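Flotura Kitchen French, Card and Audio Set
Item no. 2228
Published by Kurner
Suits: Grade 3 and up, and adults who dropped French in high school and feel bad about it

Most beginner French sets start with the zoo. Your child will be able to say giraffe before they can say fork, and they will go through an entire childhood in this country without once being asked to pass the giraffe. Flotura starts in the kitchen and stays there until the job is done.

The set has 90 picture cards, a folded game board, a parent booklet and a code for the audio. The cards cover what you reach for, what you spill and what you are told to put away. Each noun is printed with its article, in the same size of type, so le and la can't be treated as an optional extra. Plurals are on the back. So is a short sentence using the word, and we have tried to keep those to things a person might say. "The spoon is under the table" was allowed in because it so often is. 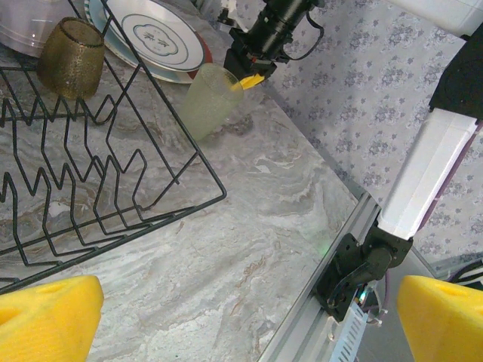
Home & Classroom > French > Vocabulary Cards

What's in the box
– 90 cards, rounded corners, matte finish
– Game board, folds in quarters, will never lie completely flat again after the first week
– Parent and teacher booklet, English with French examples
– Audio code, printed inside the lid (please don't recycle the lid)
– Cloth bag for the cards you'll find behind the couch in March

How it works
Cards are sorted into sets of 30. The first set is nouns, the second is verbs and the third is describing words, with a few prepositions squeezed in at the end where there was room. You can start the verbs before the nouns are finished. Children will do this anyway.

A session is meant to be short. Lay out a handful of cards, play the audio, have everyone say the words back, then flip the cards over and see who remembers what. The booklet suggests stopping while the kids still want more. Our testers' parents reported that this moment is real but easy to miss, especially if you're also making supper.

The verbs get the most use. Laver, essuyer, ranger and verser can all be practised on the spot, and a child who has been told to essuyer la table has had a French lesson and also wiped the table. We make no claims about how long this works. In Amber Brouwer's house it was good for most of a winter, after which her youngest learned to say "je suis fatigué" with real feeling. It's on one of the audio tracks. She has asked us to take it off.
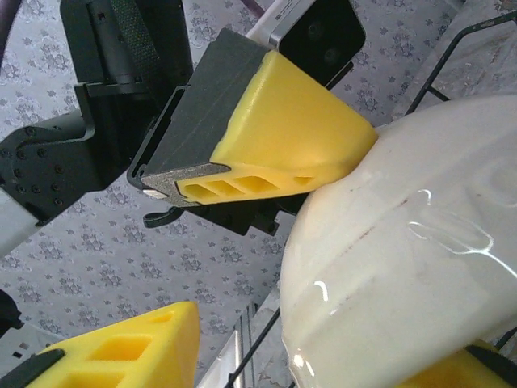 Describing words are where beginners tend to come unstuck, and the third set gives them more room than you might expect. The general rule is that the adjective follows the noun, and then grand, petit, gros, beau and several of their friends go in front, because French likes to keep you alert. Colours behave. A yellow pad is un coussinet jaune, its rectangular holes are des trous rectangulaires, and the big, shiny white thing it's pressed against is un grand objet blanc et brillant, with grand out front and the other two waiting behind. Once a child can build a phrase like that one, the rest of the set is mostly swapping parts in and out. Feminine forms are printed in full on every card, so there's no guessing what happens to blanc when it meets an assiette.

About the audio
Two speakers, one from Quebec and one from Belgium, both reading at the speed of a patient relative. They do not sing. If you need singing, the Harries Rhyme Book has plenty of it and we keep it on a separate shelf.

The tracks play through the Clovix app or download as ordinary files. The app asks you to make an account. The files don't ask you for anything.

Good to know
The set doesn't teach reading or spelling, and the grammar stops at the present tense. It won't replace a teacher. It will sit happily beside a core French program, and the booklet has a page on using it with a full class, which mainly involves buying two.

Cards are coated and survive a damp cloth. They don't survive the dishwasher. We now have this in writing from several households.

Replacement cards are sold singly. La fourchette is on back order.

Page updated 30 August 2026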